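4.2 Small metal items: keys, rings and the case for sorting by kind

Household sorting guides tend to treat keys as the easy part. Tillman puts them in a single tray and moves on, and the Skevotier scheme gives them one line. We doubt that either author had tried it on a real drawer. In the Mudton set, 1050 small items were entered on the first pass and 1039 on the second, with nothing thrown away in between. The missing 11 were all split rings. They had been hooked onto other rings and were then entered as one item with their neighbours.

Sanov's answer is to count a linked bundle as one thing. That makes the totals agree, but it does so by dropping the question. A person who wants one ring out of a bundle still has to find it, turn it and work it free, and in our timings this took up to 60 seconds. A claim that the drawer is 'sorted' at that point seems generous.

Nor are we persuaded that the trouble lies with careless sorters. Lenni Suominen repeated the pass with eight people who had been told about the rings beforehand, and the same mistake came back — less often, but in the same place. Rings lie across one another, and flat metal pieces kept with them hide the joins. Figure 7 shows a cluster of split rings held together with a flat perforated strip, a few of the rings standing upright above the rest.

Figure 7. Split rings and perforated metal strip, held as one bundle.

We therefore report rings singly and in bundles, in separate columns, and make no claim that the two can be turned into each other.
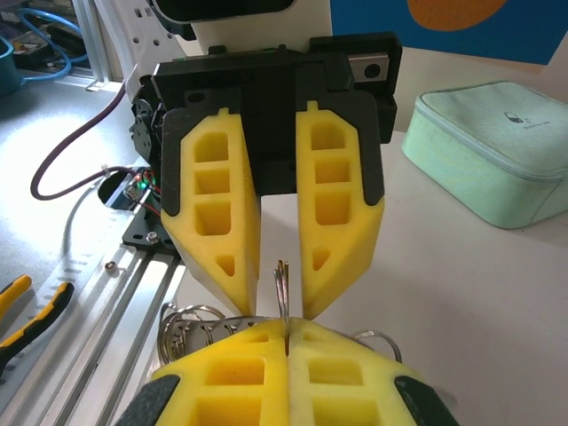
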